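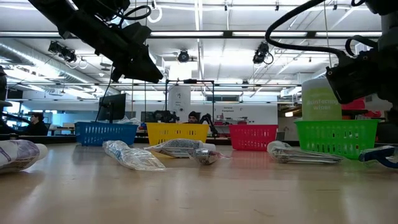
Is the Florkthorpe soap works worth a whole morning? Plan on three hours if you take the tour, and longer if you're the kind of person who smells everything in the shop (I am).

I'd been meaning to go for ages, and a free Tuesday finally came up, so off I went with a thermos and a bag of pretzels. The works sits down by the river behind the old Cunha mill, and parts of the building go back to 1771. You can tell from the stairs! Each step has a dip worn in the middle, and you end up walking like you're on a boat.

The tour starts in the boiling room, with two huge kettles set into the floor and a smell like warm laundry and candles. Our guide stirred one of them with a long paddle while she talked about lye, and a boy at the front asked if you could eat it. You can't. There were 18 of us squeezed along the rail, so get there early if you want a spot near the kettles — the back row mostly sees coats.

I'd wondered how they tell when a batch is done. They lift a little on a trowel and watch how it slides off, and that's been the method all along, even though there's a perfectly good lab next door.
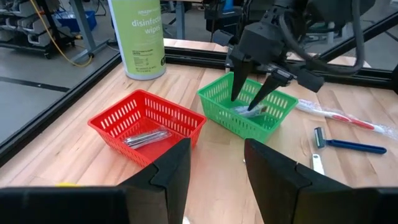

Paora Trevaskis wrote to me after my last post to say that the cutting room is the best part and I should skip the film for it. Well, I did both, and I agree about the film. The cutting room is great, though. A slab gets pushed through a rack of wires and comes out the other side as 184 bars, all at once, with a soft little sigh. We made them do it twice.

After that the bars go up to the drying loft, where they sit for weeks on slatted shelves. It's hot up there, even in the morning, and the lavender is strong enough to make your eyes water. I liked the plain olive one better, and bought four.

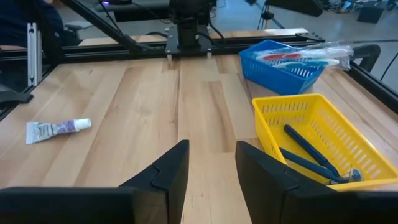
The shop is at the bottom of the back stairs, and it's bigger than you'd expect. They sell the seconds by the pound, all odd corners and chipped edges, and those go fast. The fancy line is called Estell and costs way too much, but the wrapping paper is pretty — I may have bought one for my sister. They put a new roof on this part in 2000, and it's the only room in the place where you don't have to duck.

Lunch was a cheese roll at the Nulonia, across the footbridge. Get the pickles. Parking is free until noon, and the lot behind the mill fills up first, so try the one by the church.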